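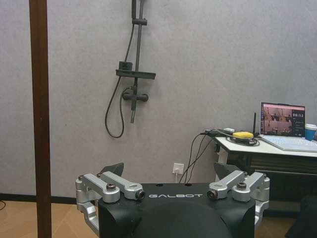 What does the lab study?

How a robot hand should spend the last inch before it touches something. Most of the travel in a grasping job is easy, and most of the failures are packed into the end of it. We work on that end.

About us

Nukov is a small research lab with five people on the payroll and a kettle of uncertain ownership. We were set up to answer one question for one client. The client has since moved on to other questions. We have kept theirs.

The method we are known for, to the extent that we are known, is called Onditz. The name came from Ayodele Okafor's mistyping of something else, and by the time anyone spotted it the folder had been shared with too many people to rename.

How Onditz works

A robot with a camera at its wrist has a good view of things until it gets close. Then its own fingers get in the way, the object swells up to fill the view, and the part that matters is the part it can no longer see. The usual cure is to add another camera. We were short of money that year, so we tried memory.

Onditz keeps the last clear look the wrist camera had at the object and carries it forward, shifting it as the arm moves. The live picture is still used, but it's trusted less and less as the fingers close in. How fast that trust should drop is most of what we argue about at lunch. Idun Viklund thinks it should be learned from practice runs. Musa Sani thinks a straight line on a graph does fine and costs nothing to train. The version we release has both, with a switch, and the default changes depending on which of them built it.

What we found

Our main test was 800 grasps on household objects, half with Onditz and half with the same controller using the live picture alone. Onditz missed 17 times. The plain controller missed more than twice as often, and it had a special gift for mugs, which it liked to approach by the handle and then lose.

The result held up when we changed the lighting. It did not hold up when we moved the object during the last part of the reach. A robot that relies on memory will go with great confidence to where the thing used to be, much like the rest of us looking for our keys. Sheyla Montoya wrote that section of the report and refused to let anyone shorten it - it remains the longest section, and the one other labs write to us about.

We now run a moving-object test on every new version. The present one copes with a slow slide across a table. A sudden nudge still beats it.

How we work

Each experiment gets a written guess before it starts, signed and pinned up by the door. The guesses stay up afterward. Adaeze Usman has the best record in the lab and has asked for this to be mentioned on the website.

Failed runs are saved with the good ones. If you ask for our data you will get both, along with a notes file that is honest in tone and uneven in spelling. We don't cut clips to the successful grasp, although our funding applications would look livelier if we did.

Who we are

Adaeze Usman runs the lab and writes the control code she says she no longer has time to write.

Musa Sani handles hardware, calibration and objections.

Idun Viklund trains the models and looks after the test sets.

Sheyla Montoya plans the experiments and the statistics. Please don't send her a bar chart without error bars.

Ayodele Okafor builds the tools the rest of us use and names them, under supervision.

Working with us

We take on 2 visiting students each August, for 10 weeks. You need to be able to write plain Python and put up with a robot missing the same mug all afternoon. Apply with one page on an experiment of yours that went wrong and what you did next.

Companies with a grasping problem are welcome to get in touch. Send a short clip of it going badly and tell us what the object is. If it's see-through, say so in the subject line, and Musa will need a day to prepare himself.

Page last changed 08/11/2025.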